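第四章 砖墙为什么那样砌

本章要点

砖的尺寸与人手的关系
丁砖、顺砖与错缝
几种常见的砌式
灰缝：墙面上最容易被忽略的线条
仿砖饰面与真正的砌体

走进一座老城，先别急着看屋顶和门楼，找一面没有抹灰的砖墙，站到离它一臂远的地方。看它的横缝，再看它的竖缝。横缝一路拉平，从墙角通到墙角；竖缝却上下躲着走，这一皮在这里断开，下一皮就在别处断开。只要你盯着看上几分钟，就会发现这面墙是有节奏的，像一段反复出现的旋律！有的墙是长、长、长，有的墙是长、短、长、短，还有的墙一整皮全是短的，上面再压一整皮长的。这些长长短短就是本章要讲的东西。

我第一次对砖墙着迷，是在Dorkport的旧码头。那里有一排仓库，墙体很厚，临水的一面被海风吹得坑坑洼洼，砖角都圆了。带我去的Chih-ming Yu是做砌体修缮的，他让我闭上眼睛，用手指沿着墙面摸过去，摸到竖缝就报一声。摸了不到三米，我已经能说出这面墙用的是哪种砌式。后来我每年都带学生去做同样的练习，建议你也找一面墙试试（当然，先看看墙上有没有蜘蛛网）。

4.1 从一块砖开始

砖是一种和手掌商量过尺寸的材料。太大，一只手拿不起来，另一只手就腾不出来拿瓦刀；太小，砌一面墙要多花许多工夫，灰缝也跟着多起来，墙反而不划算。世界各地的砖长得不尽相同，但大多数都落在一个单手能握的范围里。

今天我国常见的标准砖长240毫米、宽115毫米、厚53毫米。初看这三个数，实在不太整齐。可是把10毫米的灰缝加进去，立刻就有意思了：一块砖的长加一道缝是250毫米，两块砖的宽加两道缝也是250毫米，四块砖的厚加四道缝，差不多还是这个数。长、宽、厚之间大致成了4比2比1的关系。砖可以横着放、竖着放、侧着放，放来放去总能对得上。请务必拿几块真砖摆一摆，纸上看十遍，不如手上摆一遍。

一块砖有三种面。最大的面叫大面，砌墙时通常朝上朝下，承托灰浆；长而窄的面叫条面；最小的面叫顶面，也有人叫丁面。砖的长边顺着墙的走向放，露出条面，这块砖就叫顺砖；砖的长边垂直于墙面放，露出顶面，就叫丁砖。水平的一层砖叫一皮。这几个词后面要反复用到，现在就把它们记牢。

4.2 错缝：砌体的第一条规矩

把积木一块一块对齐了往上摞，摞成几根并排的小柱子，再从旁边轻轻一推，柱子就各倒各的。把积木错开半块再摞，推起来就费劲多了，因为每一块都压着下面两块，也被上面两块压着，一处受力，四邻分担。砖墙也是这个道理。上下皮的竖缝如果连成一线，工地上叫通缝，墙就像被人预先划了一刀，地基稍有沉降，裂缝往往就顺着那条线走。

错缝不光要在墙面上做，还要在墙的厚度里做。一砖厚的墙，里外是两列顺砖并排，如果从底到顶都这样砌，表面看缝错得漂漂亮亮，墙心却藏着一道上下贯通的竖向缝，等于两张薄墙贴在一起。丁砖的作用就在这里：它横穿墙体，把里外两层拉结起来。所以看到墙面上那些短短的砖头，心里要想到它们身后的长度。

Usha Rodrigues在Stestville修过一座谷仓，拆开一段鼓起来的外墙，发现内外两层之间的缝隙能伸进一只手。当年的工匠为了让立面好看，把整砖劈成半截嵌在外层，装作丁砖的样子，里头根本没有拉结。她把其中一块半截砖留在办公桌上压图纸，年轻同事来了就递过去让他们掂一掂。

4.3 几种常见的砌式

砌式就是顺砖与丁砖排列的规则。下面介绍四种，认得它们，大部分老墙你都能读懂了。

全顺式：每一皮都是顺砖，上下错开半砖，适用于半砖厚的墙。做法简单，节奏平缓，今天许多外墙的贴面也爱模仿它。

一顺一丁式：一皮顺砖、一皮丁砖交替。拉结充分，墙体结实，西方称为英式砌法。缺点是丁砖用得多，工效稍低。

梅花丁式：同一皮里顺砖和丁砖相间，上一皮的丁砖坐在下一皮顺砖的正中。西方称为佛兰德砌法。我个人最偏爱这一种，太阳斜照的时候，满墙的小方块像撒开的花瓣，真是好看！

三顺一丁式：连续三皮顺砖，再砌一皮丁砖。砌得快，拉结略弱，用在要求不太高的墙上很合适。

转角处还要多费一番心思。一顺一丁的墙到了角上，如果不做处理，竖缝就错不开，工匠会在这里用一块七分头，也就是砍去四分之一长度的砖，让后面的砖依次挪开位置。判断一位师傅的手艺，许多人先看墙角。

4.4 灰缝

灰缝占去的墙面比多数人想象的要大，对墙的影响也比想象的要深。它把砖与砖粘在一起，把压力均匀传下去，还要挡雨。规范要求水平灰缝厚度一般为10毫米，允许在8到12毫米之间。缝太厚，砂浆容易被压缩变形；缝太薄，砖面上的凹凸填不平，受力就集中在几个点上。

勾缝的形状同样值得细看。平缝与砖面齐平，整洁朴素；凹缝退进去一点，每块砖都投下一道细影，墙面顿时立体起来；斜缝上深下浅，雨水顺着就流走了；凸缝鼓在外面，醒目，但容易磕坏。同样的砖，同样的砌式，只换一种勾缝，远看几乎是另一座房子。Draltura镇上有一条街，两侧的房子是同一批砖砌的，一侧平缝，一侧凹缝，傍晚走过去，两边的明暗完全不同。

4.5 仿砖饰面

砖的图案太讨人喜欢，于是人们把它印在纸上，压在塑料上，铸在石膏板上，贴到各种并非砖砌的墙面上去。对学过前几节的读者来说，这些饰面是极好的练习材料。它们不承重，也没有厚度方向上的拉结，剩下的只有表面那层图案，正好用来训练眼力。看的时候想三件事：缝是凹是平，竖缝错开多少，到了转角图案怎样交接。

图4-1 白色仿砖壁纸，砖面凸起，灰缝凹入 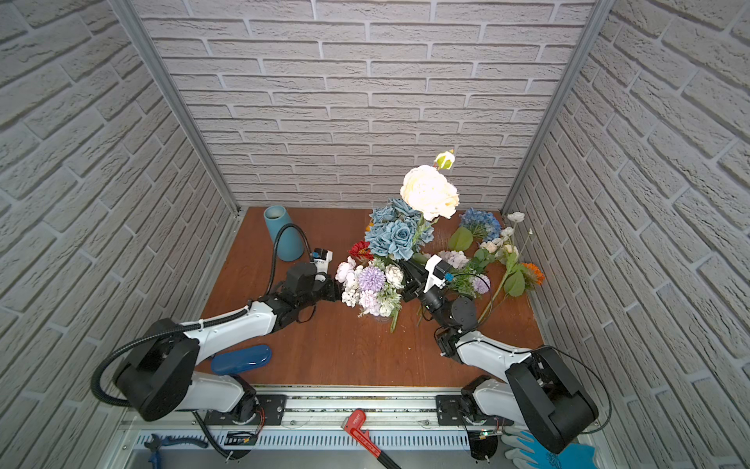
4.6 观察练习：给一面墙建档

选一面你能走近的清水砖墙，带上卷尺、铅笔和方格纸。

先量十皮砖的总高，除以十，得到一皮砖连同一道灰缝的平均高度。单量一皮误差太大，量十皮就可靠得多。然后在方格纸上画出至少六皮，顺砖和丁砖用不同的方式标明，写出砌式的名称。遇到对不上任何一种砌式的地方，先别认定自己画错了，那里很可能补过墙、堵过窗，或者换过工匠，把它圈出来。

再走到墙角，画出两面墙相交处的排砖，找一找七分头在哪里。最后记下勾缝的形状，并在早晨和下午各看一次阴影的变化。

Yee-man Chung上这门课时交来的记录里，有一处堵死的小窗，轮廓全靠竖缝的错乱显出来，住在那座房子里的人从来没有留意过。她后来又在同一条巷子里找到了三处。

下一节我们从墙面转到洞口，看看砖怎样跨过门窗。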